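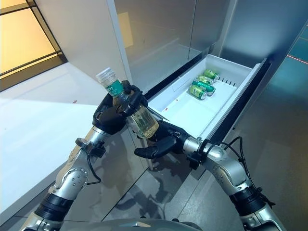
Pelano kitchen, new fridge and everything after

July 2024

Quick page, will fix the order when I get a minute. Old fridge at Pelano finally quit, seals first and then the whole motor, so we got the one with the pull-out drawers. Norbert voted for the plain kind with shelves, Csenge and I voted drawers, so drawers. Delivery was late. Had to take the back door off its hinges and then put it back on again in the rain. Anyway it's in and it's cold and most people like it.

Captions are mine except where Hala has added hers. Spelling also mine, sorry.

Drinks drawer
White inside, slides right out. Three green cans lying down at the back, clear bottle with a green label and some pale yellow in the bottom half. If you open a bottle you finish it or put your name on it — same rule as the old place.

Cans on their sides (Hala)
I like them lying down. Gaspard says they roll. They do roll a bit, if you slam it. So don't slam it.

Bottles
Upright in the door if they've been opened, please, lid on tight. Drawer is for full ones and cans. I know it's only a habit but Csenge had sticky stuff all down the rail of the last fridge and it took a whole evening with a toothbrush to get it off. Never again.

Veggie drawer
The other one. Carrots, the good celery, half a cabbage from Vernon's garden that has been half a cabbage for a very long time. Someone make soup. Paper towel along the bottom, change it when it goes limp.

Dairy shelf
Milk, butter, yogurt, the big tub from Szénási that eveyone buys and then forgets they bought. There are usually two open at once. Check before you shop!

Front doors
Shiny grey. Shows every fingerprint, which we did not think about in the store. Soft cloth, warm water, drop of dish soap, then a dry cloth straight after. No scourers. No magnets either, they don't stick, Norbert tried all of them.

Old fridge, going
Cost us 325 for the move and the haul-away together. Bit steep, but the stairs. Vernon held the bottom end. He would like it known that he held the bottom end.

Under the old fridge
One spoon, a bread tag colection, 4 bottle caps, and the cookie cutter Hala has been asking for since we moved in. Swept, mopped, mopped again.

Pantry, while we were at it
Flour and rice into the tall tins, tea to the left, all the Sanudance crackers on one shelf so we can see how many boxes there are. Too many. 22 boxes. Eat them.

Spice rack
Gaspard did it by colour. Looks great, can't find anything. Cumin is between two things that aren't cumin. We're leaving it for now.

The list on the side wall
Write it down when it's finished, cross it off when it's bought. Pen is on a string because of what happened to the other pens.

Lunch after
Grilled cheese, pickles, something fizzy from the drawer. 30 minutes sitting down, best part of the day.

Still to do — second shelf liner, bulb over the sink, level the front left foot (door swings open by itself if you don't push it). Csenge has the liner measurements. More pictures in August once the counter's done, send me yours if you took any, phone ones are fine. If I've got your name wrong on something just tell me.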